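Budgeting for a restocking robot in a small discount store, sanity check please

mfarkas_shop
Joined: August
Posts: 14

Hello everyone. I've been reading this board for a good while and finally made an account, so please be gentle with me. My name is Miklós Farkas and I look after purchasing for a small discount snack and drink store. My cousin's family owns it, I do the ordering and the worrying. We sell a lot of canned and bottled drinks, and most of the day somebody is on their feet moving cans into baskets and tilting racks, turning labels forward, pulling the old ones to the front. It never ends, as I'm sure you know!

We have started putting together a budget for a shelf restocking arm on a rolling base. So far I have talked to two sellers. Gornach only does leases, at 3,076 a month, with service included and a minimum term I'm still trying to get in writing. Geltby sells outright and says the arm can manage up to 90 cans an hour once it knows the layout. The Geltby quote is still being revised, so I don't want to post a number that turns out wrong.

My question is really about planning. How do you work out whether the thing earns its keep before you sign? I have 306 different drinks on the list and they don't sit in the same kind of holder. Some stand upright in wire baskets, some lean back in sloped tiers, and the big bottles end up lying down wherever they fit. I don't know which of those I should be asking about first.

aisle_nine
Posts: 811

Welcome Miklós! Nice to see somebody ask before buying, most of us showed up here afterward with a bill in our hands.

My advice is boring, sorry in advance. Before you talk to either seller again, write down what a person's hands do at one display for one full refill. I mean all of it. Reach over the rim, take the can by the top, ease it in beside the next one without knocking that one, straighten the row. When I did this for our store I found that setting cans down was the small part and all the fussing between cans was the big part. The hourly figure you were given is probably for the setting down.
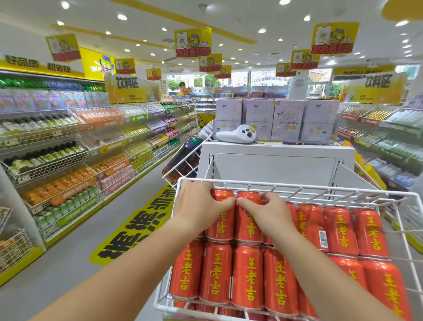 And then go and do the same for your slowest display, because the seller will demo on your easiest one if you let them pick. We lost a whole season to that. The demo was lovely – a nice straight shelf, plenty of room above it – and then the machine came and we had wire baskets with cans standing two high and shoulder to shoulder, and the fingers it shipped with were too fat to get between them. The thinner set was an add-on, and so was the visit to fit it.

pennywise_grocer
Posts: 2,240

I'm going to disagree a little with aisle_nine, with love. I think timing hands is fine but it's the wrong first step for a store this size. The first step is floor space. Go measure your narrowest aisle with a shopper and a basket standing in it, then ask Gornach and Geltby for the width of the base with the arm out. If those numbers don't get along you can stop right there and save yourself a month of spreadsheets.

We trialed a Barbu unit in a shop with display baskets standing out in the walkway, and it had to wait for every single customer. Polite little thing, I grew quite fond of it, but it spent the afternoon parked by the juice. We ended up running it only after closing, and then of course we had to pay someone to be there after closing. Put that in your budget if you haven't.

Also, 3,076 a month is a lot of part-time hours. I'd want to see what that same money does as an extra pair of hands on delivery days. Not trying to be a wet blanket.

aisle_nine
Posts: 812

Fair point on the aisle, I'd do both on the same visit. I won't give up on the timing though, penny. If he only measures floors he'll buy something that fits beautifully and can't pick up a can. Ask me how I know.

tiltrack
Posts: 97

Hi Miklós, I run maintenance for a few stores with the sloped racks and wanted to add a few lines for your budget sheet that weren't on mine the first time:

Spare fingers or suction cups, whichever your arm uses. They wear.
Replacement baskets. Thin wire bends if it gets leaned on, and a bent basket confuses the camera as well as the customers.
Teaching new packaging. Ask who does it and what it costs each time, and ask again for seasonal cans. Garkia charged us per item, which was fine in winter and dreadful in summer when every drink on the rack had a new label.
Power and a place to park it. We had neither.

On your question of which holder to ask about first, I'd go with the bottles lying down. Upright cans are all the same shape and any of these sellers can show you something decent. A big bottle resting at an angle in a basket is a different animal, and the answer you get will tell you a good deal about who you're dealing with.

mfarkas_shop
Posts: 15

Oh this is wonderful, thank you all. I read it out loud to my cousin over dinner and she took pennywise_grocer's side before I'd got to the end of the post, so now I have an argument at home too.

I will measure the aisle first, as it only needs a tape, and then do the timing at the can baskets and at the big bottles. Tiltrack, I hadn't thought about per-item teaching fees at all and with 306 drinks on my list that makes me a bit pale. I've written to both sellers asking for it in plain figures. Gornach replied already and said it is "covered within reason," so I have asked what reason is.

One more thing, does anyone have experience getting the shorter lease? I would feel much calmer with a way out.

pennywise_grocer
Posts: 2,241

Your cousin sounds like a sensible woman, give her my regards.

Yes, ask for a trial period with a fixed return fee, and get the return freight in the same paragraph. Ours was on a separate page and I missed it completely. And please don't let them start the clock on delivery day – start it on the first day it fills a basket without their technician in the store. Ours took long enough to set up that the trial was half gone.

aisle_nine
Posts: 813

Seconding the clock. See, we do agree on things!

Miklós, when you've got your timings post them up here, even if they're scribbles. I still have my old sheet somewhere and I'd be glad to dig it out so you can see how I split up the columns.

mfarkas_shop
Posts: 16

Please do, I'd love to see it. I'll be at the store early with my tape and will report back once I have the aisle width and something from Geltby in writing.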